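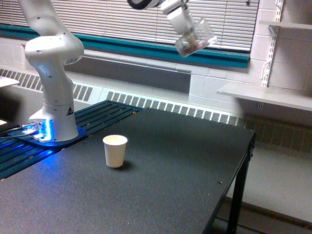
My project for this course was supposed to be a set of safety rules for our lab's arm, and I figured I could knock it out in an afternoon. Rules are rules, right? Then my advisor, Vittoria Piras, asked me who the rules were for, and I lost a whole week to that question. I started by reading what was already in the room. There's a little black-and-yellow triangle on the front of the arm's base, and I had walked past it all semester without once asking myself what it wanted me to do. A sticker can tell you to watch out, but it can't tell you where to stand or who gets to press start. So that became the project: writing down the stuff the sticker leaves out.

I called my rule sheet Gimorer (long story, it was a typo in my notes and I got attached to it). The first draft had 10 rules. Ubaldo Melis, my lab partner, read it and said he'd forgotten most of them by the time he got to the bottom of the page, so I went back and cut it down to 4:

1. One person runs the arm, and that person says "moving" out loud before every start.
2. Hands stay off the table while the arm is powered, even if it looks parked.
3. Use cups that are safe to drop. No glass, no hot drinks.
4. Anyone in the room can call a stop, and you don't have to give a reason.

Rule 2 is the one people argued with me about! A parked arm looks so harmless, and when a cup is an inch off its mark you really, really want to just reach in and nudge it. I get it. I did it myself back in April, and it's the reason the rule is worded as strictly as it is. 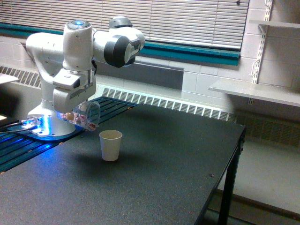 Do you still need written rules if the arm is slow and built to work near people?
You do. A slow arm can still pinch a finger against the table, and whatever it's holding might be sharp or heavy, so you have to think about the whole job and the thing in the gripper too.

That last part changed how I wrote rule 3. My first version only talked about the arm. For a pouring job, though, most of what can go wrong is about the cups and what's in them: something spills, somebody grabs for it without thinking, and now there's a hand right where the arm is headed. Candy is a pretty forgiving thing to practice with, and I'd tell any beginner to start there before going anywhere near liquids.
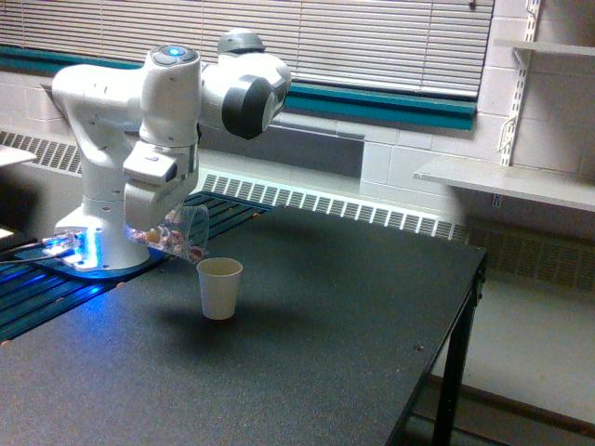 I also added a line about cleaning up between runs, with the power off, and that one got no complaints at all. What I still haven't solved is rule 1. Saying "moving" feels silly when you're alone with one other person, and Ubaldo and I both caught ourselves mumbling it or skipping it. Vittoria thinks a start checklist taped next to the keyboard would help. I'd like to try that next, and then hand the sheet to someone who has never used the arm and see which parts they get stuck on.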